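Festival de luzes em Storkow: vale a pena ir em novembro com crianças?

Vamos passar quatro noites em Storkow em novembro e li que projetam imagens na fachada da igreja e em mais alguns edifícios. É preciso bilhete? A que horas convém chegar com duas crianças de seis e nove anos? Ficamos fora do centro e não temos carro.

Jawad Swati
Fui no ano passado. Não se paga nada na rua, só a subida à torre. As projeções começam às 18h e repetem-se a cada 24 minutos – se perderem uma, esperam pela seguinte. São 17 locais e com crianças não dá para ver todos numa noite. Comecem pela igreja, que enche depois do jantar. A torre tem 342 degraus e não há elevador.

Liam Cropper
Levem casacos.

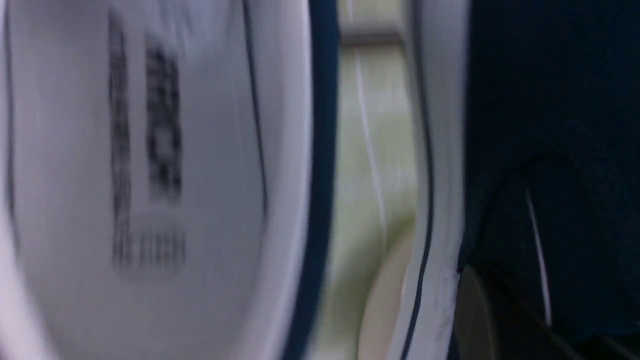

Madhu Sandhu
Moderadora da secção Viagens e Cultura
Resposta editada em 2026-03-03

Acrescento a parte dos transportes. O último autocarro para os bairros de fora sai da estação às 22h10, e na noite de abertura costuma ir cheio. Da estação à igreja são mais de 200 metros a subir, em calçada irregular. O programa em papel distribui-se no posto de turismo, que fecha às 17h – convém passar lá de tarde. O mapa que vem dentro marca as casas de banho públicas.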